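Away end tickets not showing in my account (Arville cup tie)
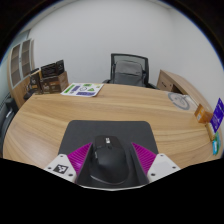
Where have my two away tickets gone after I paid for them?
They're still held against your supporter number, and they'll show under My Matches once the second-leg allocation has been released to the Arville ticket site.

Thanks ever so much for getting in touch, and I'm sorry you've had a worrying evening over this one! I had a good look through your account after you wrote in, and the payment went through perfectly well, so please don't buy a second pair.

What happened is that Arville were given 3,854 places for the away leg at Mengal, and then Mengal moved 300 of them to the upper tier after the safety check. Your seats were in that batch (row 12, lovely view, I'm told), and the site hides anything that's being moved until the new seat numbers come over from them. It can take up to 20 hours, I'm afraid.

Things to try in the meantime:
Sign out of the ticket site and back in again.
Check that you're on the same email address you used for the first leg. You have two with us, and the older one still has your October league tickets on it.
If you use the Fleseck app on your phone, pull down on the My Matches page to refresh it.

Update, 4.15pm: new seat numbers are in from Mengal and I've pushed yours through by hand. Could you have another look for me, and reply on this ticket if they're still missing? I'm on until seven.

Warm wishes, and safe travels to the match,
Rosaura Llanos
Supporter Help Desk

Status: waiting for supporter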